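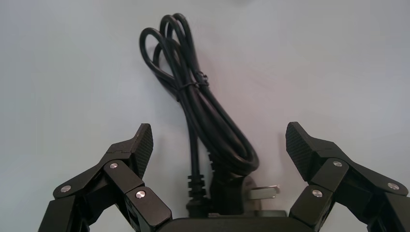
Figure 4. Loose bundle (Form B) with a single twist tie set toward the upper part of the loops. The plug end lies below the tie, outside the gathered portion.

Fillmont Papers on Household Storage
Posted April 6, 2018 by the Dallport Domestic Storage Group
Shares 26 | Comments 2

4. Bundle form and the storage of detached cords

4.1 Scope of the section

The previous section dealt with where detached power cords are kept. This section deals with the form in which they are kept. A detached cord is defined here as a power cord that is stored apart from the appliance it serves, whether or not the appliance is still in the home. Extension leads and cords permanently fixed to an appliance are excluded. So are cords shorter than 1000 mm, which were seldom tied and which most householders stored flat.

The form of a bundle matters for storage in two ways. It sets the volume that the cord takes up in a drawer or box, and it sets how readily the cord can be separated from others lying with it. Earlier work on household storage has mostly treated cords as a single class of small item, together with batteries, adapters and light bulbs. That grouping is adequate for an inventory. It hides most of what makes cords awkward to store, as a cord has no fixed shape and takes up whatever shape it was last given, subject to the stiffness of its jacket.

4.2 Forms recorded

Bundles were sorted by the path of the cord and by the position of any tie. Form A is a round coil, in which the loops lie on one another and enclose an open centre. Form B is a long bundle, in which the cord is folded back on itself in narrow loops and gathered across the middle or toward one end. Form C is a cord wrapped around its own bundle, with the last turn tucked under. Form D covers cords with no deliberate arrangement.

Form B is shown in Figure 4. The loops are tall and narrow and cross one another, so that a single strand is hard to follow through the bundle by eye. The tie draws the strands together and the bundle narrows at that point. Below the tie the strands spread again, and the last of them runs out in a wider curve to the plug. The two flat prongs point to one side. The ribbed strain relief is also outside the tied portion.

The boundary between Form A and Form B was not always clear. A round coil that has been squeezed to fit a narrow drawer will take on the outline of a long bundle, and a long bundle that has been stored under no load will open out. Where the tie pressed opposite sides of the loops together, the bundle was recorded as Form B regardless of its outline. Where the tie passed around one side only and left the centre open, it was recorded as Form A. This rule was set before the home visits began in September and was not changed.

4.3 Ties

Four kinds of tie were recorded: twist ties, hook-and-loop straps, rubber bands and string. Twist ties were the most common. Householders described them as having come with the cord or as having been saved from bread bags and garbage bags, and few had bought them for the purpose. The hook-and-loop straps were nearly always bought, and tended to occur in homes where the cords were also labelled.

A twist tie holds a bundle well at the point where it is applied and does little elsewhere. This is visible in the spread of the strands below the tie in Figure 4. With one tie the loops remain free to fan out on either side, and a free loop is the part of the bundle most likely to catch on a neighbouring item. A second tie reduces the spread but doubles the handling needed at each use. Bundles with two ties were uncommon, and were found mainly among cords that the householder did not expect to need again soon.

The position of the tie varied more than expected. A tie at the centre of a long bundle leaves loops of equal length on both sides and gives the most compact result. A tie placed toward one end leaves a short head and a long tail. The second arrangement is less compact but was easier to hang, and several householders who used hooks inside a cupboard door preferred it. The tie itself was sometimes used as the hanging point. We advise against this for heavier cords, as the wire in a twist tie is thin and the load falls on a single turn.

Rubber bands performed poorly over time. Those on older bundles had hardened, and some had marked the jacket of the cord. String held well but was usually knotted, and a knotted tie was more often cut than undone. Once cut, it was seldom replaced, and the cord passed from Form B to Form D at the next use.

4.4 Position of the plug

The plug is the largest rigid part of most cords and the part that householders used to identify them. A plug left outside the tied portion can be seen without opening the bundle, and in a mixed box it can be sorted by sight. A plug folded into the loops is protected from knocks but has to be found by feel.

There is a cost to leaving the plug free. The prongs are narrow and project from the body, and they pass easily between the loops of an adjoining bundle. In the shared boxes examined, the most frequent entanglement was of this kind, a prong of one cord lodged in the loops of another. Entanglement of loop with loop was less frequent and easier to clear. A tie set close to the plug limits how far the plug can travel, and this appears to reduce the problem, though the present records are not detailed enough to test the point directly.

The strain relief also deserves mention. Where the cord enters the plug, the ribbed sleeve is stiffer than the rest of the jacket and resists tight bending. Bundles folded sharply at this point tended to spring open when the tie was removed. Householders who wound from the plug end were more likely to force a bend here than those who wound toward it. The written guidance tested in the second round of visits therefore asked that a short straight length be left next to the plug before the first fold.

4.5 Containers

The form of the bundle interacted with the shape of the container. Long bundles suited shallow drawers, where they could be laid side by side with the plugs at one end. Round coils suited tubs and open baskets. When long bundles were dropped into a deep tub they stood on end, leaned and worked loose, and the lower ones could not be reached without lifting out the rest.

Two containers were supplied for the trial: the Koppel divided tray, which has fixed narrow channels, and the Prerier box, which has a lid and no divisions. Form B bundles stayed in order in the tray between visits. In the box they did so only where the householder had also tied them. Cords in Form D defeated both containers. Laid in the tray they bridged the channels, and in the box they bound the other cords together.

Dark cords were harder to tell apart than cords of mixed colour, as would be expected. When black cords were laid in a black drawer liner, householders lifted several before finding the one they wanted. Laying the bundles out on a pale surface made the loops and plugs much easier to read, and a pale liner is a cheap change that could be made in any drawer.

4.6 Limits

The classification records the bundle as found and takes no account of how long it had been in that state. A neat bundle may be one that is well kept or one that has never been used, and the survey sheet did not separate these. Jacket stiffness was judged by hand on a short scale and was not measured. The homes visited were all in the Dallport area and most had a kitchen drawer given over to small electrical items, so the findings on containers may not carry over to homes where cords are kept in a garage or a hall closet. Labelling is taken up in Section 5.

Related items
Drawer liners and item visibility in shared kitchens
Where detached cords are kept: Section 3 of the Dallport survey
Koppel tray: channel widths and load notes
Labelling small electrical items: Section 5
Survey sheet and coding rules, second round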